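Packing, finally! I've been wanting to do this since February and tonight, at five past nine, I couldn't wait any longer. Three nights in Etden with Dilwyn Sayce and then the slow bus up to Umska, oh I can't wait. I'm taking the white suitcase, the one with "have a nice trip" written down the side (I still love that so much).
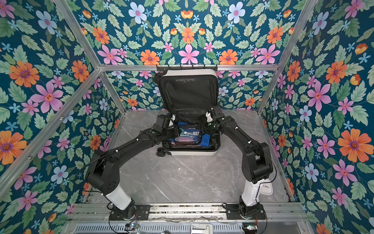
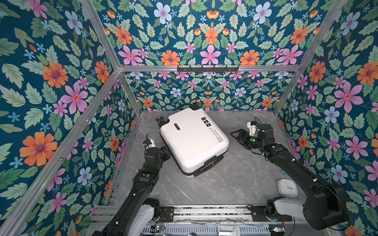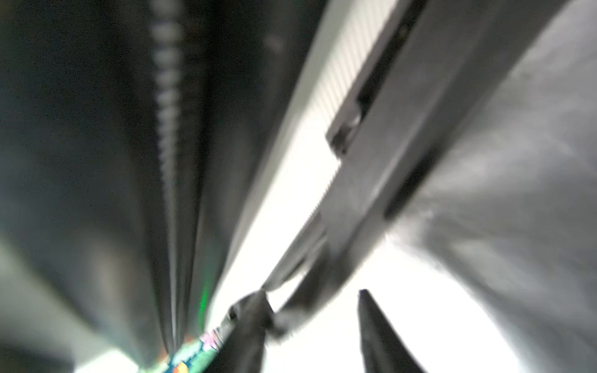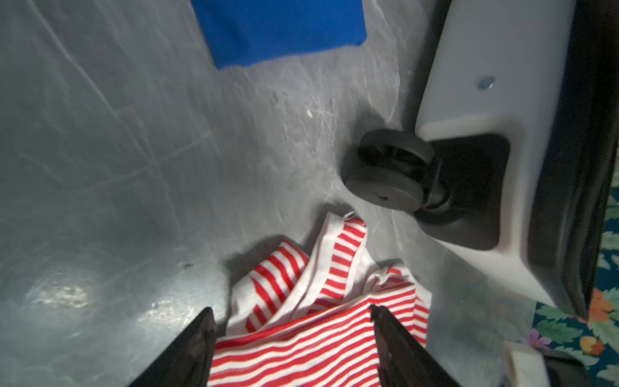
White suitcase, open in the first one and shut in the second. The red stripes are in the last.

The blue one goes in whatever happens, and so does the clear pouch for the small stuff! Must remember the locker code, 1476, and put 500 aside for the room at Eynon. Dilwyn wants to leave at 5. In the morning! I said yes right away. Socks tomorrow.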